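Notebook, Kidora kitchen runs
Entry by Rui Gouveia
April, started 9:40, closed 16:15

Fault: right-hand gripper stops reporting jaw width while the jaw is still moving. Third occurrence by my notes, first one with a full log on both units.

Summary for anyone who only reads the top. The width channel on the right unit freezes at its last value. The video keeps recording, the pose track keeps recording, and the status light stays normal. The operator has no way to notice. Everything recorded after the freeze has good pictures and useless width labels. Affected episodes are quarantined under Gorkeo/hold and should not be merged until the check at the end of this entry has been run on them.

Sequence as logged. Both units zeroed at the counter, jaws fully closed, then fully open. Right unit read 3891 counts open, which is its usual value. Task was tidying small dishes, both hands in use. Width trace normal through the first part of the session. Then the right trace goes flat at 3620 counts and stays there until power-off. 3620 is a partly closed jaw. The left trace shows nothing unusual over the same period.

First suspicion was the encoder magnet, because that was the cause on the old Dremberg units. Pulled the cover. Magnet seated, no play, glue line intact. Turned the shaft by hand with the logger attached and got a clean sweep across the whole range. Put the cover back and got a clean sweep again. So the sensor is fine on the bench, or at least fine when the bench is all that is being asked of it.

Second suspicion was the cable. Flexed it at the strain relief, at the connector and at the mid-body clip. Nothing at the relief. Nothing at the connector. At the clip, with the jaw near full open and the cable pulled toward the pivot side, the trace froze. Released the cable and it stayed frozen. Only a power cycle brought it back. I repeated this until I could get it every time.

There are two faults here and they should be tracked separately:

1. Mechanical. The cable is pinched between the clip and the linkage when the jaw is wide. The jacket is shiny at that point and one conductor is intermittent.

2. Firmware. When the encoder drops off the bus, the driver keeps publishing the last good value with a fresh timestamp. It does not raise an error and it does not try to reconnect.

The second is the worse one. A broken cable that shows up as a gap costs one session. A broken cable that shows up as a steady jaw costs however many sessions pass before a person looks at the plot. The downstream filter drops episodes with missing samples. It does not drop episodes with constant samples, and a constant value is legitimate whenever the operator is carrying something.

Went back to the kitchen location after lunch with a replacement cable routed outside the clip. Same class of task with the drainer on the floor mat, jaws wide on the approach, the posture that pinches the old routing.

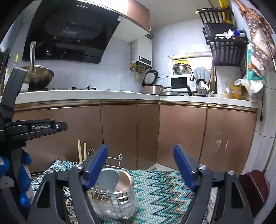 Imtiaz Sikder objected to the outside routing when he read the draft of this entry. His view is that moving the cable out of the clip trades a pinch for a snag, and that a loop on the outside of the body will catch on the first cabinet handle or wire rack it meets. He would keep the clip, file the inner edge, and shorten the slack so that the cable cannot reach the pivot at any jaw angle. He also thinks the stale-value behavior should stop shipments by itself, whatever is decided about the cable.

I agree on the firmware. On the routing I have left the outside loop in place for now, taped flat in two places, and will build one unit his way for comparison.

Bench results with the new cable. 1000 open-close cycles on the fixture, no freeze, no missing samples. Same fixture, old cable, old routing: froze at cycle 315. The fixture does not pull on the cable the way a wrist does, so I would not read much into the first number. The second is useful because it gives a repeatable failure to test firmware against.

Firmware change requested from Matubbar, in this order of priority:

- If the encoder misses its reply, publish an invalid flag. Do not hold the last value.
- Status light changes on invalid.
- Retry the bus without requiring a power cycle.

Interim check, to be run on every session before upload. Compare the raw width against itself over a sliding window. A live encoder held still has jitter in the last digit. A frozen one has none. Zero variance over the window means the channel is dead, regardless of what the jaw was doing. I ran this over the backlog and it caught all three known cases. It also flagged one left-hand session I had not suspected. Not yet examined.

Operators have been told to do a full open-close at the end of each session as well as at the start. If the end sweep is missing from the trace, the session goes to hold.

Open items: left-hand session above. File and fit one clip to Imtiaz's suggestion. Order cable, we are down to the last spare. Check whether the spare has the same jacket, since the print on it is different.

Comments (3)

M.
Does the window check work on units with the smoothing filter turned on? Ours flattens the last digit and I get false alarms on long holds.

Rui Gouveia
No. Run it on the raw counts, before the filter. If you only kept the filtered channel, use the end sweep.

Imtiaz Sikder
Clip is filed and fitted, slack shortened. It clears the pivot at full open by hand. Not cycled yet, the fixture is in use until tomorrow.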